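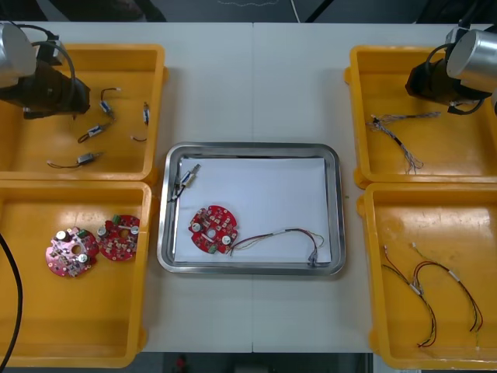

Kullska 招聘零件库管理员(全职,2 名)

工作地点:Rautiainen 工业区,Kullska 维修中心
合同类型:无固定期限,试用期六个月
税前月薪:试用期 2690 欧元,转正后 2908 欧元
年假:30 个工作日
申请截止:3月23日
汇报对象:仓储与采购主管

关于我们

Kullska 是一家做自助设备维修和翻新的公司。我们的客户是运营寄存柜、售票机、饮料售货机和停车缴费机的企业,他们把坏掉的模块寄过来,我们修好、测试、寄回去。另外一部分业务是成批收购退役设备,拆解之后把还能用的部件翻新入库,供后续维修使用。公司自己有一个产品系列,叫 Foltorach,是室内用的电子寄存柜,产量不大,主要卖给游泳馆、图书馆和小型车站。Foltorach 的售后零件也归维修中心的零件库管。

维修中心在 Rautiainen 工业区的一栋两层楼里。一层是收货、清洗、拆解和零件库,二层是维修台、测试间和办公室。零件库的面积占了一层的一大半。过去几年里业务增长,入库的零件品种越来越杂,原来由维修技师兼管的办法已经行不通,所以从去年起零件库单独成组。这次招聘的两个岗位都是零件库组的正式编制,其中一个是新增的,另一个是接替一位退休的同事。

岗位做什么

零件库管理员负责零件从进门到出库之间的全部环节。具体包括下面几块。

收货。货物来自三个方向:供应商发来的新件,客户寄来的待修模块,以及拆解间送过来的拆机件。新件按送货单核对型号和数量,有差异的当天登记并通知采购。客户的待修模块单独走一条线,拆箱后贴上工单号,放到对应的架位,不与库存件混放。拆机件的量最大,品种也最乱,需要花的时间最多。

分拣和鉴别。拆机件到零件库时已经做过粗清洗,但没有分型号。管理员要把它们分开:直流电机、电磁铁、微动开关、霍尔传感器、锁舌、弹簧、线束、接插件、皮带、齿轮、支架。很多件上没有标签,或者标签已经看不清,要靠外形、尺寸、引线的颜色和接头的样式来判断。我们有一套纸质的对照册和一个带照片的电子目录,入职后前两个月会经常用到。拿不准的件放进待定盒,由维修技师来看,不要猜。

初检。管理员做的是最基本的电气和机械检查,不需要修。电机测绕组通断,用手转一下轴,听有没有异响。电磁铁测线圈电阻,看铁芯能不能顺畅地进出、弹簧有没有变形。开关测通断。线束看外皮和端子。合格的入库,不合格的分两类:有维修价值的送二层,没有维修价值的按材料分类报废。检查标准写在作业指导书里,每种零件一页,字不多,大部分是表格。

入库和上架。库存系统叫 Britier,是我们自己用的名字,底层是一套买来的仓库软件,外面加了些适合我们业务的功能。每个库位有条码,每批零件入库时生成批次号,批次号里带来源信息,也就是这批件是从哪一类设备上拆下来的。以后如果某一批件在维修中反复出现问题,可以倒查回去。入库时批次号录错是零件库最麻烦的一类差错,改起来很费时间,培训时会专门讲这个。

配料。维修技师在系统里提交领料单,管理员按单配好,装进料盒或托盘,送到二层的交接架。上午十点和下午两点各送一次,急单随叫随送。小件在托盘里要分开放,不同型号不能叠在一起,引线要理顺,接头不要压在零件下面。这些要求听起来琐碎,技师在维修台上拿错一个件,可能要到测试时才会发现,前面的工时就白费了。 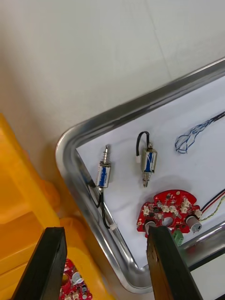

交接时技师会在料单上签字,退回来的余料也走同一张单子。余料退库以后要重新过一遍初检再上架,哪怕它们早上才从库里出去。

盘点。零件库实行循环盘点,每周盘一部分库位,全部库位一个季度轮完一遍。每年 2 月另有一次全面盘点,那几天停止配料,二层的同事也会下来帮忙。全面盘点期间可能需要加班,加班按规定计算,可以选择领加班费或者换成调休。

报废和回收。报废件按铜、铝、钢、塑料、电路板和电池分类存放,由回收公司定期来取。含电池的模块有单独的存放柜,温度和堆放高度都有规定。管理员负责填写转移联单,并保存回收公司的回执。

包装发货。这一块主要由物流组做,零件库只在量大的时候支援。Foltorach 的售后零件包是例外,由零件库直接配好封箱,里面附一张安装说明和一张清单。

两个岗位的区别

两个岗位的合同、薪资和假期相同,日常工作有八成以上是重叠的,侧重点略有不同。

岗位甲侧重拆机件的分拣和初检,大部分时间在工作台前。适合坐得住、手上细致、愿意花时间认识零件的人。

岗位乙侧重收货、上架和配料,走动和搬运多一些,与二层和采购的沟通也多一些。适合习惯按时间表做事、能同时记住几张单子的人。

两个人要能互相顶班。入职后前三个月,两个岗位会每两周对换一次,三个月后再固定下来。申请时可以写明偏好,也可以不写。

我们希望你具备的条件

有仓库、零件柜台、维修车间或装配线的工作经历,一年以上。行业不限,汽车配件、家电维修、自行车店、医疗器械、五金批发都可以。没有相关工作经历,但读过电气、机械或物流类职业学校的,也可以申请,请在信里说明学过什么课程、做过什么实习。

会用万用表测通断和电阻。如果没用过,入职后可以学,但需要你对此不排斥。

能使用电脑完成基本操作,包括录入、查询、打印标签和收发邮件。Britier 的操作由我们培训。

能读懂工作用的书面资料。零件目录以英文为主,作业指导书有中文和英文两种版本。维修中心日常交流使用中文和英文,两种语言至少有一种能流利口头沟通,另一种能看懂简单的句子。

能辨别颜色。分拣线束和引线需要分清红、黑、蓝、棕、橙、黄等常见颜色。有色觉方面困难的申请者,可以申请岗位乙,我们会相应调整工作内容,请在申请里注明。

能搬运十五公斤以内的箱子。更重的用推车或升降台,单人搬运超过这个重量是不允许的。

有叉车证的请附上复印件。没有也不影响申请,转正以后公司可以出钱安排考证。

我们不要求的东西

不要求焊接经验。零件库不做焊接。
不要求编程。
不要求驾照,但请看下面关于交通的说明。
不要求提供照片,也不需要写年龄和家庭状况。

工作时间

每周工作三十七个半小时,一周五天,周末和法定假日休息。正常班次是早上七点半到下午三点半,中间有半小时午休和两次十分钟的短休,午休不计入工时。岗位乙每隔一周要上一次晚班周,时间是上午十点到傍晚六点,用来接收下午晚些时候到的货。晚班周有补贴,按集体协议的标准发放。

需要接送孩子的同事,起止时间可以前后调整一个小时,但两名管理员中至少要有一人在七点半到岗开库。具体怎么排由组内商量,提前两周定下来。

零件库的工作无法远程完成,请不要按混合办公来申请。

薪资和待遇

试用期税前月薪 2690 欧元,转正后 2908 欧元。之后按集体协议每年调整。工资在每月最后一个工作日发放。

年假 30 个工作日,入职第一年按月折算。夏季连续休假最多可以安排四周,两名管理员的休假不能完全重叠。

公司提供工作服、防静电鞋和防割手套,工作服由公司统一清洗。需要配度数的护目镜,凭验光单报销。

午餐有补贴。工业区里有一家食堂,步行五分钟,维修中心二层也有带冰箱、微波炉和洗碗机的休息室。

职业健康服务从入职第一天开始,包含一次入职体检。长期站立或伏案引起的肩颈和腰部问题,可以预约理疗。

培训期间的工时按正常工时计薪。外部课程如果与岗位有关,经主管同意后费用由公司承担。

工作环境

零件库全年有供暖,夏天偏热,拆解间那一侧会有一些噪声,公司发耳塞,戴不戴由自己决定,进入拆解间则必须戴。分拣台的高度可以调节,有带靠背的椅子和防疲劳垫。台面照明去年换过一次。

零件库里有少量清洗剂和润滑脂的气味。对溶剂过敏的申请者请在面试时提出来,我们可以提供所用产品的安全数据表,由你和医生判断。

分拣区和存储区禁止饮食。手机可以带,但请放在台面以外的地方。耳机在分拣台前可以戴一只,走动和搬运时不能戴。

一天大致是怎么过的

七点半开库,打开系统,看夜里和清晨提交的领料单。先配急单,再按顺序配十点要送的那一批。拆机件一般在八点半前后由拆解间推过来,一车一车地交接,双方在单子上签字。

十点送料,顺便把二层退回来的余料带下来。十点以后到午饭前是分拣和初检的集中时间,这段时间尽量不安排别的事情。

午饭以后配第二批料,两点送出。送完继续分拣,或者做当天的循环盘点。供应商的货多数在下午到,到货后先核对外箱,时间够就当天上架,不够就放在待上架区,贴好日期。

三点以后收拾台面,把没有做完的件放回带标签的盒子,写交接记录。交接记录写在系统里,要写清楚哪些件做到哪一步、哪些件在等技师看、哪些单子缺料。第二天来的人应当能只看记录就接着做。

入职后的安排

第一周跟着现在的同事走一遍全部流程,不单独操作。安全培训、消防路线和防静电要求也在这一周完成。

第二周到第四周开始独立做收货和上架,分拣从品种少的几类开始,一般是微动开关和线束。

第二个月学习电机和电磁铁的初检。这两类件型号多,外形接近的也多,尺寸差一两毫米就不能互换,需要多看多量。

第三个月开始独立配料,并参加一次循环盘点。

第四个月以后进入正常排班。试用期第三个月末和第五个月末各有一次谈话,主管会说明哪些地方已经达到要求,哪些还需要练习,你也可以提出自己的意见。谈话内容有书面记录,双方各留一份。

我们看重准确,速度放在后面。新人在前三个月没有数量指标。转正后有一个参考值,用来安排工作量,不与工资挂钩。

出了差错请直接登记,系统里有一个差错登记表,填写只需要两三分钟。登记表用来改流程,不用来扣钱。

交通

维修中心距离最近的火车站两公里半,站前有公交车到工业区北门,下车后步行六分钟。早班时段公交车每二十分钟一趟,傍晚六点以后减为每小时一趟,晚班周下班时请注意看时刻表。自行车棚有顶,有锁具和打气筒。停车位在楼后面,免费,先到先停。公共交通月票由公司报销一半,骑车上班的同事可以申请等额的自行车保养补贴,两者选一项。

需要搬家来本地工作的申请者,公司不提供住房,但可以提供在职证明,并报销一次性的搬家费用,上限在发录用通知时告知。

如何申请

请发送以下材料:

一份简历,一到两页即可,写清楚每段工作的起止年月和主要内容。
一封简短的申请信,不超过一页。请写你做过的与零件、工具或库存有关的事情,哪怕不是正式工作。自己修过家里的洗衣机,整理过学校实验室的器材柜,都可以写。
如有职业资格证书、叉车证或电气安全方面的培训证明,附扫描件。

材料用中文或英文都可以,文件格式请用 PDF。请通过 Kullska 网站招聘栏目里本职位的页面提交,提交后会收到自动确认。没有收到确认的,请先查看垃圾邮件,再联系前台。不方便上网的申请者可以把材料装在信封里送到维修中心一层前台,信封上写“零件库管理员”。

截止日期当天午夜前提交的都算有效。我们会在收到申请后陆续安排面试,合适的人选可能在截止之前就接到电话,但在截止之前不会发出录用通知。

面试分两部分,安排在同一个上午。第一部分是谈话,四十五分钟,主管和一位零件库同事参加。第二部分是实际操作,一个小时,内容是按照对照册把一盒混装的零件分开,测量其中几件,再按一张领料单配好一盘料。操作部分不要求事先准备,对照册和工具都在现场,遇到不认识的件可以问,也可以放进待定盒。操作结束以后会带你参观一层和二层,时间二十分钟。

往返路费凭票报销。面试请穿平底、包住脚趾的鞋。

结果在面试结束后两周内通知,录用与否都会通知。未被录用的申请材料保存六个月,之后删除。如果希望提前删除,写邮件说明即可。

几个常被问到的问题

可以申请兼职吗?
这两个岗位是全职。转正以后如果需要减少工时,可以提出申请,最低为全职的百分之八十,能否批准取决于当时的排班。

入职时间是什么时候?
尽量早。现在有工作、需要走通知期的申请者,我们可以等,最长三个月。

没有本国工作许可可以申请吗?
入职时必须持有有效的工作许可。许可正在续签中的,请附上受理证明。公司目前不为这个岗位办理首次工作许可。

以后有什么发展的可能?
二层的维修技师里有几位是从零件库上去的,路径是先在内部学习焊接和测试,通过考核后转岗,用时一年半到两年。也有同事转到采购。愿意一直留在零件库的人同样欢迎,这个组需要熟手。

可以同时申请 Kullska 的其他职位吗?
可以,请分别提交。目前公开的还有物流组的季节性岗位和 Foltorach 的现场安装员,要求见各自的页面。

维修中心使用哪些测量工具?
游标卡尺、万用表、电子秤和一套螺纹规。工具由公司提供,每年校准。请不要带自己的仪表来做初检,未经校准的读数不能录入系统。

岗位会不会接触客户?
很少。Foltorach 的用户有时会打电话询问零件包里的内容,电话由客服转过来,一周有一两次。查到清单以后如实回答就可以,涉及保修和价格的问题请转回客服。

对岗位内容有疑问,可以在工作日下午一点到三点拨打维修中心总机,请接线员转零件库。这段时间以外请写邮件,邮件主题注明“零件库管理员”,一般在两个工作日内回复。

Kullska 维修中心 仓储与采购部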